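In October I visited the open day at Wesside, on the second floor of the Orgate building. The entrance was free and I arrived in the morning, when it was still quiet. Jeanie Lindsay gave me a paper badge with the number 156 and showed me to the room where household things are sorted and packed.
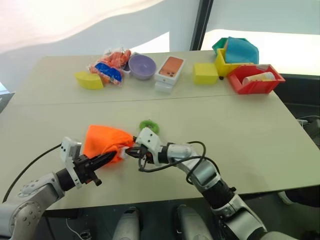

I stayed in this room for 25 minutes, longer than I planned. Donnie Tosh explained to me that thin cloth is more difficult than boxes or bowls, as it never keeps the same shape. At home I have the same trouble with my shopping bags – I push them all into one drawer and close it quickly. 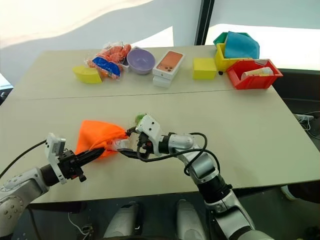 The orange bag at the table, with the lavender bowl behind.

After this there was tea in the corridor. I missed the talk about Bai, which was full, but Jeanie promised to send me the notes.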